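The Odd Sock Tax

Monday-morning laundry math, anyone? Two feet, one sock. I have been losing socks for as long as I've been buying them, and for most of that time I blamed the dryer. Everybody does. My grandmother blamed hers, and she didn't even own one, she had a line in the yard and a mean dog.

So this spring I kept a tally. Every load, every pair in, every pair out, on the back of an envelope taped to the closet door. After 38 loads I was short 29 socks. Not pairs. Socks. Some came back (pillowcase, pant leg, once the freezer, don't ask). Most didn't.

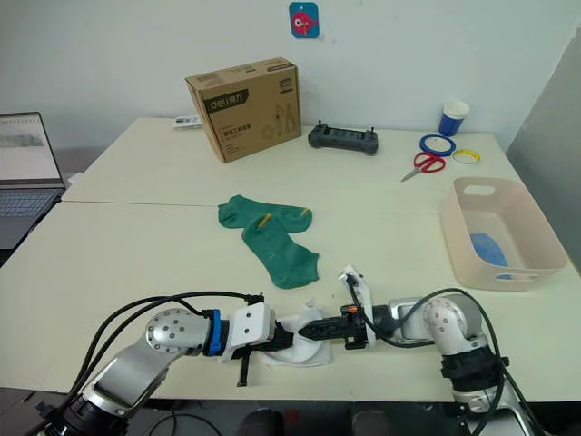
White ones are the worst. You'd think they would be the easy ones, all the same, any two make a pair. Nope. Buy a pack from Himley in June and another in the fall and they're not the same white, not the same length, and the toe seam has moved. You only find out when you pull one out straight, held at both ends like the white one in the photo, and lay the other next to it. Half an inch off. Once you know, your foot knows all day.

The folks at the Millard Street laundromat keep a box for strays. I went over at 7 a.m., before the rush, and dug through it. Kids' socks, gym socks, one very fancy argyle. The box gets dumped when it's full, which the sign says is "often." I went home with nothing of mine and felt kind of guilty for looking.

Where do they go? Boring answer, mostly. Under the rubber seal on a front loader. Down behind the machine. Static-stuck inside a fitted sheet, then folded up and put on a shelf till company comes. A repair shop over in Wirotness told me they pull small stuff out of drain pumps all the time, baby socks especialy, and people are always shocked and always want them back.

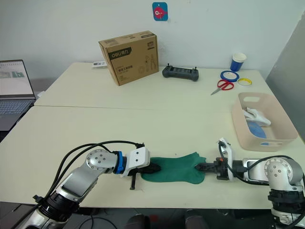

And then what do you do with the ones left over? I had a drawer. Then I had a bag. The bag moved apartments with me, twice, which is nuts, I paid movers for that.

Things I tried. Mesh bags: great, if you remember to zip them. Safety pins: rust. Those little plastic clips from Fawzy, 5 bucks a pack, worked fine for a month and then I started losing the clips. Buying all one color: see above.

What finally helped was dumb. I pair them before the wash, not after. Roll the tops together, loosely, toss them in. They come out a bit damp in the middle so they get an extra hour on the rack. Down to one missing sock since, and I'm pretty sure that one is behind the radiator but I can't get my arm back their.

The bag went to the rag bin last week. I kept the argyle. OK, yes, I took the argyle.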